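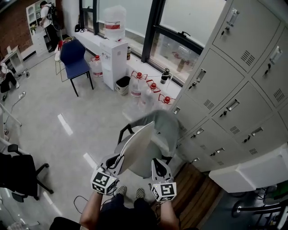 Subject: Re: Collection protocol for two-handed tasks, revised notes
To: Skirkum demonstration list
Date: October 22, 2022

Dear colleagues,

Thank you for the questions received on the draft protocol. The reply below covers the point raised by the Bilyk site and sets out what will apply to all sites from the next batch.

On behalf of Bilyk, it was written:

> Our operators have recorded 41 demonstrations of the panel task with the
> hand-held grippers. In 9 of them only one gripper closes on anything.
> The other is held out in front and never takes hold of the panel.
> Should these be removed before upload, or should they be marked as
> incomplete? We would also like to know whether the room must be cleared
> of other furniture and people.

The recordings should be kept. A demonstration in which one hand holds the panel and the other stays free is a valid example, and the learning system needs to see it. Please enter "single hold" in the notes field and leave the task label unchanged. "Incomplete" is reserved for recordings that were stopped before the operator gave the end signal.

As regards the room, ordinary surroundings are preferred. Chairs, lockers, water bottles and colleagues going about their work may all remain. We ask only for the following:

– Both marker cubes must stay in view of the head camera for as long as possible. A sleeve pulled over the wrist is the most common fault, and bare forearms are advised.
– Cables on the floor should be moved clear of the operator's feet before recording begins.
– Anyone who may appear in the background must have signed the Rostico consent form.

Each session should open with 2 calibration passes, with the grippers empty. Sites that have been recording one pass only need not repeat earlier work, but should say so in the session sheet.

Uploads go to the Wusow server as before. The folder for the next batch will close in December – the exact day will be sent to this list.

Regards,
Data Collection Office
Skirkum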